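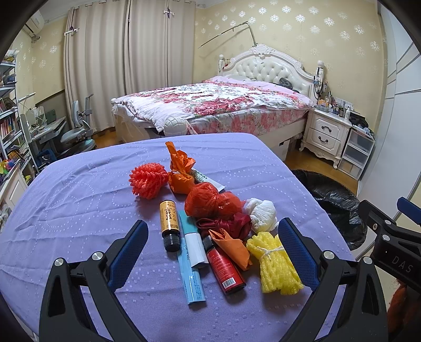
Small stuff on a bed, with the gripper jaws open around it. Photo: Plutdale

FOR IMMEDIATE RELEASE

Can a machine clear off your bed yet? Plutdale opens its chore results to everybody

DUBEY -- I run Plutdale, which is small enough that I also write the press releases, so you're getting this one straight from me. Starting in February we're putting our whole chore log online, free to read, good runs and bad ones together. It covers 452 attempts at ordinary housework and shop work by Lomo, our two-fingered arm on a rolling base, and it goes with a plain-language report that I'd be happy for you to quote, argue with, or print out and leave in the break room.

The question people ask me most, at parties and at the dentist, is whether a machine can do chores yet. My answer for the last couple of years has been a kind of shrug. Now I can give you a better one: some chores, in some rooms, if you're patient and you don't mind a sock on the floor at the end.

What we did

We spent 16 weeks taking Lomo into homes and onto the shop floor at Climen, the housewares store on the east side of Dubey that has let us get underfoot since we opened. Every chore had a start, a finish and a time limit. If the arm got it done with no help inside the limit, it went down as done. If one of us had to reach in, even to nudge a cup an inch to the left, it went down as not done. I lost several arguments about nudges, and the log is better for it.

The chores are the dull ones. Put the clean cups back in the cupboard. Get the laundry off the chair and into the hamper. Restock a shelf of dish soap. Wipe a counter that has things on it, which is a very different job from wiping a bare one (ask anybody who has ever wiped a counter). And then there's the one we ended up calling the bed pile, where a heap of small things has landed on the covers and has to be picked up piece by piece and put where it goes.

I want to spend a minute on the bed pile, as it taught us more than all the rest of it combined.

Why the bed pile is so hard

Look at the picture at the top of this release. There's a little gold bottle with a black ribbed cap in there, a bundle in dark red tissue with a looped red rubber band by it, a crumpled white cloth, and one of those spiky foam nets that fruit comes in. You or I would have that bed clear in a minute or two and we'd be thinking about lunch the whole time.

Now think about it from the machine's side. A bottle is hard, so you can squeeze it. A foam net squashes, so if you close on it as far as you'd close on a bottle you have a fistful of foam and no idea whether there's anything inside. Tissue tears. Netting snags. A smooth box lying at an angle wants to spin when you pinch it by one end. And all of it is sitting on bedding, which gives when you press down on it and comes up with the object when you grab too low. Lomo has lifted more bedsheet than any machine should. We had one run where it picked up a sheet corner, carried it very carefully to the basket, let go, and reported success!

Patterns give it trouble too. A purple sheet covered in white dotted squares and loops, like the one in the photo, is a lovely thing to sleep on and a nuisance for a camera trying to decide where the sheet stops and the packet starts. We got better at this over the course of the trial. We did not get good at it.

So where do things stand? On plain boxes and bottles, standing up, with some room between them, Lomo is dependable, and I'd let it work while I was in the next room. On soft or wrapped things it's slow, and it drops them. On a true heap, with things leaning on each other, it does all right with the top layer and then gets itself into trouble underneath. I'd call that a no for now. You can read every one of those runs in the log and decide whether you'd call it something kinder.

What went well

I don't want to be gloomy, and I'm not! Restocking at Climen went better than I would have bet. The shelves are where they were the day before, the boxes are all the same size, and there's light everywhere. Lomo filled the dish soap bay night after night with the store closed, and the morning crew got so used to it that on the days we were away they left us notes asking where the robot was. (One note was just a drawing of an empty shelf with a frown. It's on our fridge.)

Cups into a cupboard was another good one, provided that the cupboard door was open to begin with. Doors are their own chapter. The report has a section on doors which is longer than I planned and, I'm told by the two people who've read it, more bitter.

Laundry off the chair landed in the middle. Big pieces like towels and jeans went fine. Socks are small and floppy and they like to ride along inside of other things, then fall out halfway across the room. If you count the chore as finished when the chair is clear, we look great. We counted it as finished when everything was in the hamper, and so we don't.

What it cost in patience

Speed is the part I get squirmy about, so I'll just say it. Our time limit for the bed pile was 40 minutes. That is a ridiculous amount of time to clear a bed, and there were plenty of runs where we used all of it. Some of that is caution we built in on purpose, since I would sooner have a slow arm than a fast one when there's a glass bottle in the grip. Some of it is the machine looking, looking again, and making up its mind. I think the second kind will shrink a lot faster than the first.

It also needs somebody nearby. Lomo's handlers weren't allowed to help during a run, but they were always in the home with a hand near the stop button, and I wouldn't send it out any other way. When you see a video of a robot tidying a room (ours included, we've made them), it's fair to wonder who's standing just out of view and what they're holding.

How we teach it

We get asked about this a lot, so a short version. Much of what Lomo knows about picking things up started with a person doing the chore with a hand-held gripper -- two padded jaws, a camera, and a human arm doing the hard part. You go slow, you pick up the thing, you put down the thing, and the machine gets to learn from the view the jaws had. It's an odd way to tidy. After a long session I've caught myself at home reaching for the TV remote with two stiff fingers.

The nice part of teaching this way is that it works in real rooms with real furniture, and real rooms are crowded. There's a desk chair parked where you'd like to stand and a nightstand covered in bottles. A lab bench never gave us any of that, and I think we wasted our first year on lab benches. I've put that in the report as well, a little more politely.

What's in the release

The log lists each of the 452 attempts with the chore, the kind of room, the time taken, whether it was done or not done, and one line from whoever was watching. The one-liners are my favorite part. They weren't written with readers in mind and we've only taken out anything that could point to a particular household, plus some swearing.

The report is 40 pages, with a short section up front for folks who only want to know whether to buy something (my advice: keep your money in your pocket this year, and that includes money you might have given to me). Lomo isn't for sale to households and we haven't set a date for that. Stores with steady shelves and quiet nights are a different matter, and we're glad to talk.

Come see it

We're holding an open morning at Climen in February, from 9 a.m. until the coffee's gone. Lomo will be restocking the soap bay, and in the back we'll have a spare mattress set up for anybody who'd like to build it a bed pile. Bring things from home if you like. Please don't bring eggs. We'll run whatever you build, and the result goes into the log with the rest, whichever way it comes out.

Reporters are welcome to stay as long as they want, film what they want and time us with their own watches. If you'd like to spend an hour with the hand-held gripper and try to pick up a foam net without swearing, tell us ahead of time and we'll charge one up for you.

About Plutdale

Plutdale builds and tests arms for everyday picking-up work in homes and stores. We're based in Dubey, up the stairs behind the tire shop. Lomo is our first machine and, as of this writing, our only one.

Press questions: ring the Plutdale front desk and let it ring a while, as we're usually at the far end of the room with our hands full. Copies of the log and report will be on our website, with printed ones at the Climen counter.

###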